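README for the Rakska bottle folder

Last touched June 11, 2018

Hi! If you unzipped this and found a pile of pictures of empty drink bottles plus one spreadsheet, you have the right folder. I started it in May when I was trying to sort out my garage shelves, and it got a bit out of hand (my garage shelves are still not sorted, thanks for asking). Rakska is just what I called the folder. It was the name of a street I used to live on, and every other name I tried was already taken on my drive.

What I wanted was a plain reference for the bottoms of plastic bottles. I reuse a lot of them for seedlings, for drip watering, for holding screws, and the bottom is the part that decides what a bottle is good for. A flat-ish base stands up nicely on a shelf. One with deep feet holds water in the lobes and never quite dries out. And a base with a nice high dome on the inside makes a terrible screw jar, the screws all slide to the edges and you can't get your fingers in there.

What's in the folder

bottles.csv is the spreadsheet. One row per bottle, 200 rows. Open it in anything.

pics is the folder of pictures. The names match the id column in the spreadsheet, so you can go back and forth without thinking too hard.

notes.txt is me talking to myself. You can skip it, but the part on label glue is worth a look if you hate label glue as much as I do.

old is old. Please don't use it. I keep it around for the 17 rows where I changed my mind on the base type and might change it back.

The columns

id: a number. They don't mean anything, and there are gaps where I threw out duplicates.

color: clear, green, blue, brown or other. "Clear" means no tint in the plastic when I hold the bottle up to the window. A clear bottle can pick up all sorts of faint color in a picture, a bit of pink or lavender where the layers overlap, and I don't count that. I go by the bottle in my hand.

base: petal, ring, flat or mixed. More on this in a second.

haze: 0 to 3. Zero is glassy all over, 3 is so frosted you can hardly see through the bottom. I judge only the base here, so a bottle can be beautifully clear everywhere else and still get a 2.

cap: yes or no, did I still have the cap. Mostly no, sorry. The caps go in a coffee can and I am not matching them back up.

stands: yes, no or wobbly. I put the bottle on the kitchen counter and poke it. If it falls over, that's a no. Very scientific!

use: what I ended up doing with it. Lots of blanks.

How I decide on a base type

Petal is the one most people think of, with lobes spreading out from the middle like a chunky flower. Ring means round ridges, one inside the other, and no lobes. Flat is flat, or close enough. Mixed is where I put a bottle that has rings and lobes together, and this is the type that caused all the arguing with Roald Torvik, who helped me with the first batch and wanted everything with any sort of lobe to be petal. I see his point, but the rings matter to me because they give a drill bit something to skate on.

So the rule is: look at the bottom straight on, tilt it until the light catches the ridges, and if you can follow rings and then run into lobes, write mixed. On see-through plastic it takes a little patience, the ridges are only thin gray lines until a highlight lands on one. A clear base with stacked rings that break up into petal-like segments lower down, a few small glints on the curve and a cloudy white patch at the very bottom is a good one to practice on.
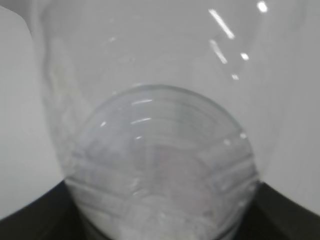 Known problems

The haze scores drift. I scored the first 30 bottles late at night under the kitchen lamp and the rest by the window, and I was definitely harsher at night. I meant to redo them and I haven't. If haze matters for what you're doing, drop ids 1 through 30 or rescore them from the pictures.

Clear bottles on a pale background are hard to read. I know, I know. Isauro Trujillo told me to use a dark towel and he was right, the edges pop out much better, but by then I was well into it and didn't feel like starting over. There are dark-towel retakes for 9 of the worst ones, and they have "towel" at the end of the name.

Some pictures are so close that you only get the base and a little of the body. Fine for base type, no good for guessing how big the bottle is. I never recorded size anyway, because I thought I'd get to it later. If you want to know whether something will fit in your fridge door, this folder can't help you.

Green is underrepresented. I don't like the taste of what comes in the green ones.

Cleaning, if you want to add your own

Rinse with cold water first, then warm with a drop of dish soap, cap on, shake it like you mean it. Leave it upside down on the rack overnight. Don't use really hot water! I warped two lovely mixed bases that way and both of them went from stands = yes to stands = wobbly in one afternoon.

For the label, peel what comes off dry and then rub the leftover glue with cooking oil and baking soda. Wash again afterward or the whole thing feels like a fish.

Sending me rows

Yes please. Copy the header line, fill in what you can, leave blanks where you aren't sure. I'd much rather have a blank than a guess, especially in base. Start your ids with your initials so they don't bump into mine. One picture of the bottom per bottle is plenty, and a second from the side is nice to have.

Do whatever you like with the folder. If you make something out of a wobbly one, I want to see it.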